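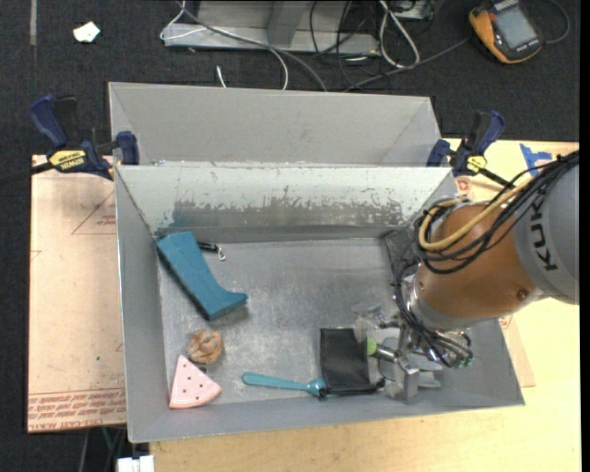

Frequently asked questions: teaching sessions at the Gidthorpe workshop

These answers are intended for staff, students and visiting operators who take part in teaching sessions on the bin-picking cell. Questions that are not covered should be sent to Lorraine Greenwood, who is responsible for the session programme.

What does a teaching session involve?

The operator guides the KUKA arm through a complete pick from the bin, either by hand or from the remote station. The movement of the arm and the opening and closing of the gripper are recorded together. Each recorded pick is called a demonstration, and the demonstrations are later used to train the picking software, known within the department as Clustulico.

Do I need previous experience with robots?

No. Operators must complete the induction and make 2 supervised practice picks before their demonstrations are added to the collection. Experience of machine tools is helpful but is not required.

When should I guide the arm by hand, and when by remote control?

Hand guiding is used for first lessons and for slow approaches in open parts of the bin. Remote control is used for all other work. Nobody may reach into the bin while the remote station is active, whatever the speed setting.

Which objects are used?

The set is mixed on purpose. It includes soft items, such as a black fabric pouch, and firmer ones, such as a light-blue plastic spoon, a pink watermelon-slice toy and a teal-blue boot-shaped toy. Small items such as a black clip with a hook are also included. Operators should not bring in objects of their own without agreement.

May I choose which object to pick first?

Yes, unless the session sheet gives an order. Where objects touch, as when the tip of a spoon lies against a pouch, please choose the one you would lift first with your own hand. Do not tidy the bin beforehand. The software has to learn from objects as they fall.

What should I do if I drop an object or miss it?

Carry on and try again within the same demonstration. A missed grasp followed by a good one is useful material and should be kept. If the object has left the bin, end the recording, mark it as incomplete and inform the supervisor.

Why must the clamps be checked before every session?

The bin is held to the table by bar clamps at its upper corners. A small shift in its position would make new demonstrations disagree with earlier ones. If a clamp is loose, report it – do not tighten it yourself.

Does the worn coating inside the bin matter?

It does not affect the work. Please do not clean, paint or cover the inner surfaces between sessions, as a change in appearance may affect the camera results.

How many demonstrations have been collected?

The present collection holds 658 demonstrations, of which 519 were made by remote control. A further series is planned for July, in partnership with Parsons and the Vurkasance training centre.

Who owns the recordings?

The recordings belong to the department. Operators are listed by number only, and no sound is recorded. An operator may ask for his or her demonstrations to be withdrawn at any time before a training run begins.

How do I book a session?

Bookings are made through Darren Rudd in Room 312. Sessions begin at 9.30 am and 1.30 pm. Please arrive ten minutes early, with long hair tied back and loose sleeves fastened.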